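Kirness Residents' Forum
Board: Building Rules and Notices
Topic: Proposed change to quiet hours in shared corridors

nyurchenko_mgmt
Posted 28/08/2018

Residents are advised that the management office is reviewing Section 4 of the house rules, which covers noise in corridors, stairwells and the laundry level. At present, quiet hours run from 10 p.m. to 7 a.m. The draft would move the start to 9 p.m. on all floors. Comments are invited on this thread and will be attached to the file before a decision is made. Please include your floor but not your unit number.

Nadiia Yurchenko
Management Office, Kirness

gesa_fl3
Third floor. I support the change. The present rule was written when the building had fewer families, and a 10 p.m. start does not suit households with school-age children. I would ask that the office also state what counts as noise. The draft refers to "disturbance" four times and does not define it.

mondal_r
Sixth floor. I must register an objection. Many residents on the upper floors work late shifts and come home between 9 and 10 p.m. They carry groceries, they speak to one another, they unlock doors. Under the draft, a person could receive a written warning for ordinary conduct of this kind. The penalty for a second warning is a charge of $15, and the draft does not set out how a resident may contest it.

gesa_fl3
With respect to the previous post, unlocking a door has never led to a warning in this building. The complaints I am aware of concern music, running and telephone calls held in the hallway on speaker.

mondal_r
That may be the current practice. Practice is not written into the rules, and a future manager will be bound only by the text. My request is that the text be made to match the practice before the hours are changed.
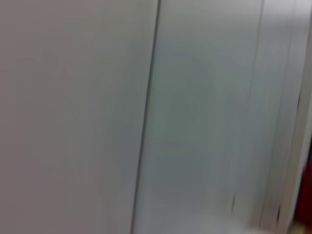

I would add that the laundry level should be treated separately. The machines there stop accepting payment at 9:30 p.m., and a cycle begun at that time will end after the proposed quiet hours have started. Either the machines or the rule will need to be adjusted.

i_akpan
Second floor. I served on the working group that prepared the existing rules in February of the year they were adopted, and I can offer some background. The 10 p.m. start was a compromise. One group asked for 9 and another asked for 11. The definition of disturbance was left out on purpose, as members could not agree on whether to use a decibel limit or a "reasonable person" standard. I favored the second and still do.

A decibel limit sounds fair, but it requires a meter, a person to hold it and an agreed place to stand.

Ifeanyi Akpan

edotura
Fifth floor. Is the office able to share how many complaints were received, and for what hours? It is difficult to comment on a change of one hour without knowing whether the trouble falls in that hour.

nyurchenko_mgmt
The complaint log is not sorted by hour. The office will go through the entries and post a summary on this thread. Names and unit numbers will be removed.

On the laundry level, the point raised by mondal_r is accepted. The draft will be amended so that machines already running at the start of quiet hours may finish their cycle.

gesa_fl3
Thank you. I have no objection to the laundry amendment. I would still prefer 9 p.m. for the residential floors.

mondal_r
I also thank the office for the amendment. My objection to the 9 p.m. start stands until there is a definition and a written appeal process. If both are added, I would be willing to accept 9:30 p.m. - though not on the evening before a public holiday, when guests are common on every floor.

edotura
9:30 seems sensible to me. I would support it on the same terms.

i_akpan
I can send the office the wording that was considered for the "reasonable person" standard. It ran to two sentences and may save some drafting time.

nyurchenko_mgmt
Please do, Mr. Akpan. The management office address on the lobby notice is the correct one. This thread will stay open until the summary has been posted.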